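Module 3, handout 4: Seals, seal numbers and the paper trail

Right, this week is the one everyone thinks will be dull, and I happen to love it. Last time we got the goods picked, packed and onto the trailer at Mikasgate. Now we shut the doors, and I want to talk about how the person at the other end can tell whether anybody opened them on the way.

A seal isn't a lock. Please write that down somewhere, as it comes up every year. A lock is there to keep people out. Most plastic seals can be snipped with kitchen scissors, and they're meant to be! What a seal gives you is evidence: it has to be broken to get in, and it can't be put back without someone noticing (provided someone looks, and we'll come to that).

Types you'll meet

Indicative seals are the light plastic ones, pull-tight or fixed length. You'll find them on roll cages, cash bags, fire extinguishers, first aid boxes and totes. Cheap, quick, no tools to fit.

Barrier seals are bolts and cables. You need proper cutters to get them off, and they go on shipping containers and high-value trailers. We'll handle some in the practical, so bring gloves if you have them.

There's a middle group as well, plastic with a metal insert, which some firms swear by and others find a nuisance. I'm in the second camp, but don't let me put you off.

Numbers

A seal with no record behind it is a bit of plastic. The record needs the seal number, the door or cage it went on, who fitted it, and the time. In the Goel exercise you've got 132 cages going out over one shift, and the depot has drawn 900 seals from stores. Your job is to work out what should be left in the cupboard and then account for the 21 that were spoiled in fitting. Spoiled seals get written down too. I've marked far too many answers where they simply vanish.

A word on ranges. If your seals run in sequence, it's tempting to write "first to last" on the sheet and get on with your day. Fine until one snaps halfway along and somebody grabs the next. Now every line after it is wrong, and Vondora (our pretend customer, a fussy one) will refuse the load. Write each number against each cage. It takes longer. Do it anyway.

Checking on arrival

Read the number before you touch the seal. Then compare it with the paperwork, then give it a firm tug, then cut. I've watched experienced people cut first and read the number off the floor afterwards, and if there's a claim later they've got nothing to stand on.

Keep the cut seal with the delivery note. At Zekum the house rule is 30 days, which is the figure to use in your coursework.

Light plastic seals, before use: 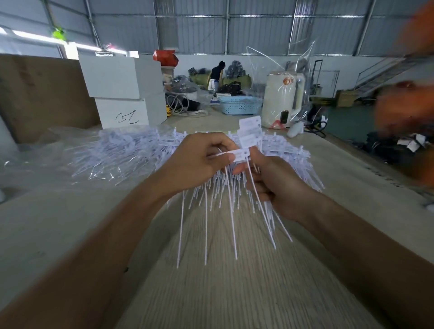
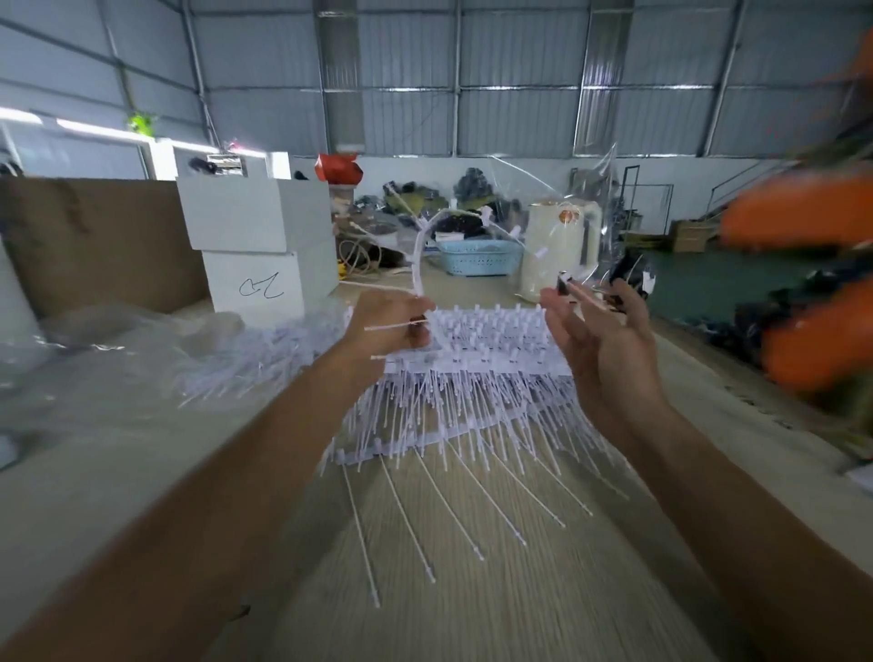

What should I do if the number on the seal doesn't match the delivery note?

Stop and leave the doors shut. Ring the sending depot, write down both numbers and the time, and get the driver to sign next to them before anyone cuts anything.

Reading for next time: chapter on claims, first half only. Bring your Goel sheets, finished or not.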